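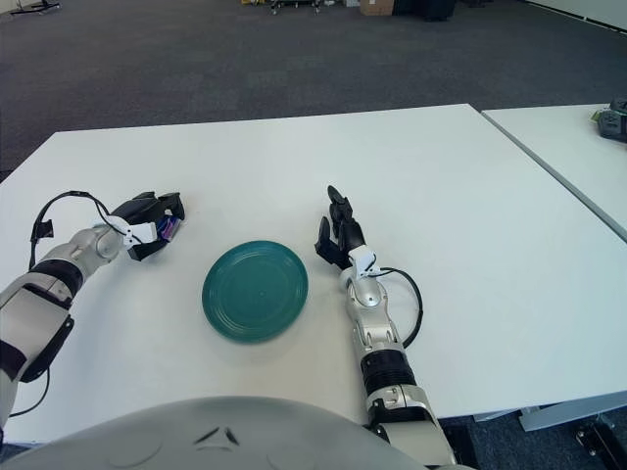 In defence of the dull village

My favourite place in any game is a village called Orkach, and I would be hard pushed to tell you anything exciting that has ever happened there. It has a mill, a well, a row of crooked little houses with moss on the north side of the roofs (somebody thought about which side was north, bless them) and an innkeeper who will talk to you about cheese for as long as you care to press the button. There is one quest, if you can call it that. A woman has lost her goose. The goose is behind the mill.

Orkach is about a third of the way into Flondesov, the big role-playing game from Ollen, and I must have spent more evenings there than in the rest of the map put together. I have been trying for a while to work out why, and I've come to think that big games need far more villages like it, and that we players are partly to blame for there being so few.

Let me explain what I mean by dull, as I don't want to be unfair to anyone. I don't mean careless. I have played plenty of games with careless towns in them, where the same three faces stand outside the same door all night in the rain, and I would never ask for more of those. Dull, the way I mean it, is a place that has been made with love and then not been given a job to do. There's no hidden cult in the cellar. The miller isn't a prince. You can walk in, have a wander, sit on the wall and walk out again, and the village will carry on about its business quite happily without you.

Compare it with the way most of the large games go now. I finished Voicu over the winter, or rather I stopped playing it in February with 150 errands still marked on the map, and I did enjoy a great deal of it. The mountains are lovely. The old river spirits frightened me half to death the first time I met one – I had headphones on, and the cat left the room when I shouted. But every hamlet in Voicu wants something from you. You come over a hill, you see smoke from a chimney, and before you've had the chance to think how nice it looks there is a yellow mark over somebody's head and a man running towards you to say his brother has been taken. After the tenth brother I'm afraid I began to go round the villages the long way, through the woods, which can't be what anyone who built them had hoped for.

I had a long talk about all this with my friend Stanisława Lis, who plays far more than I do and has much less patience with my wall-sitting. Her view is that empty space is a cheat. She paid for the game, she says, and if she walks for five minutes she would like to find something at the end of the walk. I do see that. Games cost a lot of money, and for somebody with two children and one free evening a week, a goose behind a mill may not feel like much of a return. She also pointed out, quite rightly, that I only know every corner of Orkach because I have the sort of life in which I can spend an evening looking at a pretend well.

Still, I think she's wrong about what is at the end of the walk. When every place has a secret, you stop looking at the places and start looking for the secrets. I noticed it in myself in Voicu. I couldn't tell you what colour the doors were in a single town there, and yet I can draw you Orkach from memory, down to the broken step by the bakery that I always go over instead of round.

There's the matter of fear, too, and these folk-tale games do like to frighten you. The best scare in Flondesov comes late, when you pass back along the valley road and the lamps in Orkach are out. That's all it is. They're lit again the next night and the game never tells you what it was about. I stood on the road with my hands gone cold on the controller, and I wouldn't have felt a thing if I hadn't spent all those evenings seeing the lamps lit.

Some of the trouble is the way we talk about size. A game is announced and the first thing we hear is how many quests it has, and we all repeat it to one another as if we were buying potatoes. I've seen 2000 thrown about as a boast this summer, for a game I won't name, and my heart sank. I have done it too, mind you. I once told Dariusz Górecki, who runs the little games evening I go to, that he must try something or other because it had over a hundred dungeons, and he asked me which one I'd liked best and I couldn't think of any.

So I would like to ask the people who make these things to leave a few places alone. Give us the mill and the well. Let the innkeeper go on about cheese. If a studio wants to hide a single goose somewhere, I shall be very glad to go and find it, and I promise not to complain if all I get for it is a thank you and an egg.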